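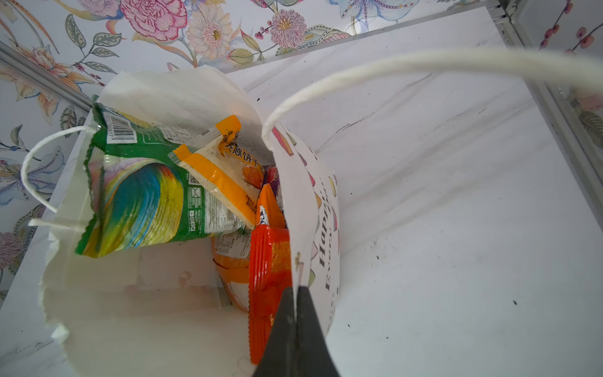
Does the Hauksdóttir set contain every one of her novels?
Most of them. The two early books she disowned are left out, and the publisher's blurb is quiet on the point.

Hauksdóttir: The Collected Novels, boxed set
Publisher: Honach
Translation: Pultaretti edition, revised
Format: five paperbacks in a card slipcase
Longest volume: 839 pages
Price: $55

Honach calls this set "definitive", a word we have learned to read slowly. The translations are the old Pultaretti ones with a light going-over, and the revisions are uneven. The first novel reads much better than it used to. The third still has farmers on a northern coast talking like London solicitors, and the colour has gone out of the jokes.

The extras are thin. A 205-page companion is advertised on the slipcase, but 166 of those pages are a reprint of her travel letters, which many readers will already own in the Stistari paperback. What remains is a chronology, a short glossary and an introduction that spends a good while praising the introduction to the previous edition.

Paper is acceptable. The type in the longest volume is small, and the inner margin is tight enough that you will be cracking the spine by chapter four.

Is it worth the money? If you have none of the novels, probably — bought singly they cost more, and two are hard to find in Canada at all. If you have the November printing, compare the copyright pages before you order. We did, and found the same text in a new jacket.

Slipcases are not replaced for minor scuffing. Volumes are not sold separately.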